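4. Cooking soup with the Trandberg pressure cooker

Before you start, check that the rubber ring sits flat inside the lid. A ring which is twisted will let the steam out at the side.

1. Put the meat or bones in the pot and add cold water. Do not fill above the upper line.

2. Add salt, ginger and the spice bag. Dried beans must be soaked before.

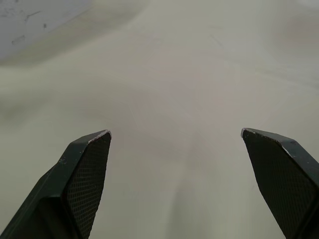
3. Close the lid and turn the handle until the two arrows meet. Set the valve to "Closed".

4. Choose program 2 for fish or program 4 for beef and pork. For a small portion with 300 ml of water, use program 2 only.

Note: The time on the display begins to run when the pressure is reached, not when you press Start.

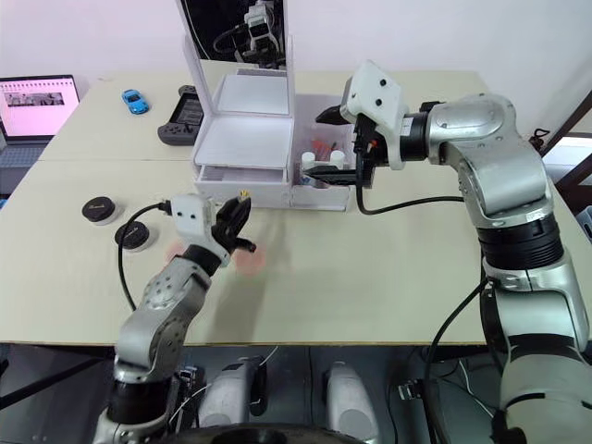

5. When the signal sounds, wait until the pin has gone down. Then open the lid away from your face.

Caution: Never put a cloth over the valve. Milk and thick curry paste can block it, so please add them after cooking, with the lid open.

For spare rings, write to Bepari Kitchen Service, Benavham.

Revised Jun 3, 2011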